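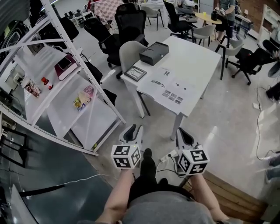 Ticket 335: Shared mailbox not syncing on front office PCs
Last updated: Tuesday, 4:40 PM
Opened by: Chelsea Dunmore
Assigned to: Jamie Inskip
Status: Monitoring

Problem
Orders mailbox stopped updating in Murex Mail after lunch. Webmail shows new messages, the desktop program does not. Send still works. Five users affected, all in the front office. Warehouse is fine. 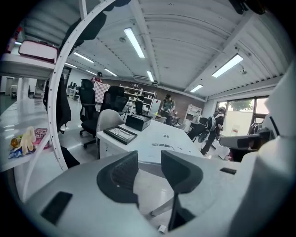

Steps taken
1. Restarted the program on Chelsea's PC. No change.
2. Checked the account password. Correct, not expired.
3. Removed the shared mailbox and added it again. It pulled down 144 messages and then stalled at the same spot.
4. Compared settings with a warehouse PC. Front office has the Vuter add-in turned on, warehouse does not.

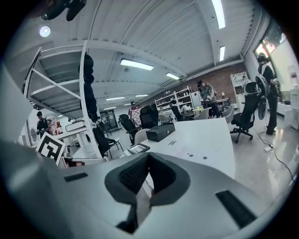 5. Turned off the add-in on Chelsea's PC and restarted. Mailbox finished syncing in seven minutes.
6. Turned the add-in back on to be sure. Sync stalled again, same error in the log: "folder index locked."

Notes
Roland Furnival says the add-in updated itself on Monday night. He still has the old installer on the Gelora share — do not delete it. Busisiwe Chauke needs the add-in for invoices, so leaving it off for good is not an option.

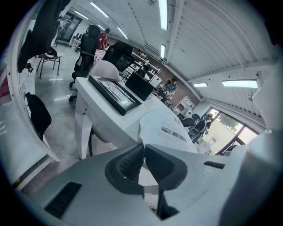

Rolled back to the old version on Busisiwe's PC at 3:15 and turned off auto-update. Syncing normally so far. The other four are running with the add-in off until I can get to them. Amber Mapplebeck is asking Vuter for a fix.

Dunmore Supply Help Desk | Contact us | Back to top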